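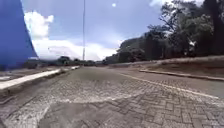

The block road, going on and on.

Quick one tonight, laundry is still in the machine. I promised myself I'd write up the savings thing before December so I'm doing it now with one eye on the clock.

So. Started with up to 3,000 in mind for the new kitchen floor at home. Then opened the spreadsheet and saw what I'd been paying out on subscriptions. $108 a month! For what. Two music apps, a recipe box from Wuleo I kept skipping, a cloud thing I thought I canceled in spring. Felt sick for a minute, then got kind of excited.

Canceled everything but one. Took most of an evening. Wuleo makes you click through five screens and a sad drawing of a carrot.
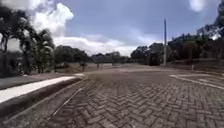

Brick road, white curb on the left.

Next was groceries. I shop at Correa now, farther away but the beans and rice are so much cheaper. I keep a list on the fridge and if its not on the list I don't buy it. Mostly. There was a cheese. We don't talk about the cheese.

Also sold the exercise bike. Listed it on Truleo, got 39 messages and most of them just said "available?" and then silence. One person wanted me to deliver it to Tardale for free. No thank you. Went in the end to a very polite man with a van. 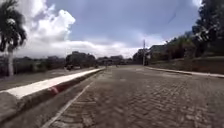
Zigzag paving, wide enough for two lanes.

Where I'm at: $2,849. Bike money is in there, and the tax refund, so I can't pretend it was all beans. Still short of the top number but the tile I like got marked down, and I might do the hallway later or not at all.

Things I'd do different: write down cash spending the same day, becuase by Friday-ish brain it's all gone. And don't put the savings in the same account as the rent. Did that once. Bad week.

Anyway, washer's beeping. Floor post next, if the tile guy calls back.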